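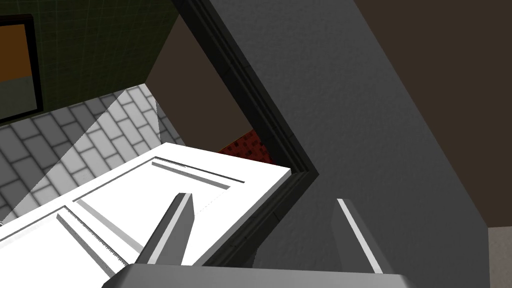 Figure 3. White paneled door with shallow recessed grooves.

4.2 What counts as a small job

We mailed 600 questionnaires to households in Brekik and Prendergast and got 484 back, a return rate we would like to credit to the design of the form and suspect we owe to the prepaid envelope. Respondents were asked to list every household repair they considered "small" and had known about for at least a month. They listed 1,568. Of these, 776 were still undone when the follow-up form arrived in September, including several that had been marked on the first form as "doing it this weekend."

The definition of small was left to the respondent, and this caused the trouble our reviewers predicted. One household in Prendergast entered the replacement of a roof. Another entered a light bulb three times, for three different rooms, and added a fourth on the back of the sheet. We kept all of these. Removing the roof would have meant deciding where small ends, and the whole point of the item was to let people tell us.

Doors (Figure 3) were the most troublesome category to code. A door that sticks, a door that won't latch and a door that needs paint are separate jobs to a carpenter, but respondents tended to write "door" and leave it there. We first coded every bare "door" as a single repair. The Draven coding guide, which we otherwise followed closely, would have us call the household back to ask. We tried this for one afternoon. People were happy to talk about the door and unable to say what was wrong with it, and in two cases the call seems to have started an argument in the background.

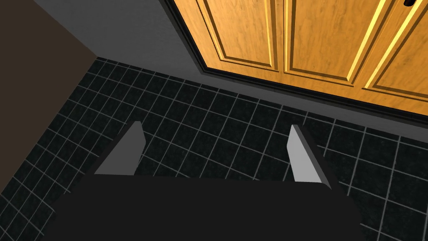 Flooring entries were longer and angrier. Where a job involved grout, respondents often gave a short history of the house, its former owners and the former owners' taste. These histories were dropped from the analysis but kept in the file, and they make better reading than most of this section.

The delay itself was measured from the date the respondent first noticed the problem to the date of the follow-up. This is a weak measure. Noticing is not a single event, and several people gave the date they moved in. Others gave the date a visiting relative pointed it out, which we accepted, though it probably measures something about relatives. The Sivamen pilot got around this by having an inspector set the start date, at a cost per household that we could not have defended to anyone.

We also asked for the reason each job was still waiting. The form offered cost, time, skill and "other." Most of the written answers under "other" were a restatement of time, some of them long enough to suggest that time was available. Answers naming two reasons were split evenly between them – a crude fix, and one we return to in Section 5.1, where it does some damage to the results on cost.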